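Progress report to Hanrahan, second period
Cleaning cell, Pillitz site
2023-04-29

Hi Annelies,

You asked for the short version this time, so I'll try, but you know me. The cell is running again and the money is mostly where I said it would be. The left arm gave us most of our trouble, and I'll start there.

When I wrote to you last October the two arms were sharing one supply and one long cable run, and the left wrist kept dropping off the bus in the middle of a job. I blamed the firmware for far too long (sorry, Hamon support, you were very patient with me). In the end it was the cable. It had been tied too tight at the elbow, and every full reach pulled a little on the connector at the wrist. We've rerun the cables on both arms with a proper service loop, and I put new strain relief on both ends. Ustis sent the replacement connectors in 3 days, faster than I've ever seen from them!

After that I redid the zero positions on every joint, left arm first, then checked the two arms against each other with the pin gauge. The right one hardly needed touching. The left shoulder was out by 2 degrees — enough to explain why it kept landing short of the broom handle and why I had been fudging the grasp offset all winter. The fudge is gone now and the offsets file is clean.

Then came the soak test, which is the part you're paying for. We ran the sweeping job 100 times with the dustpan on the floor between the arms and the broom starting on the left side. Before the rewiring I couldn't get through a morning without a restart. This time the bus stayed up for the whole set, and the job finished without help on 63 of the runs. I'd hoped for more, but what's left is all grasping and no wiring, and I can work on grasping.

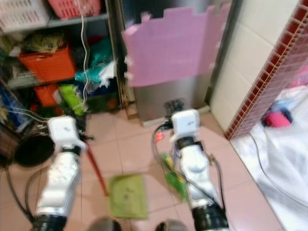
Yurani Carhuamaca wrote back after reading the draft of this that the loops on the outside of the right arm still worry her, and that she would like a clip halfway up before anyone raises the speed limit. She also wants the wrist connectors on the monthly check sheet, with a tug test and a signature. I've said yes to both. The clips are ordered and the sheet is updated.

Money: the connectors and cable came out of the spares line, and I'd like to move what's left of the travel line over to cover a second set of gripper pads. The current pads are getting shiny and the handle turns in them when the sweep changes direction. If you're fine with that, a one-line email will do.

Next up is new pads, then regripping after a slip, then another full set at the same speed so we can compare. I'll send the joint logs separately, they're too big for the portal.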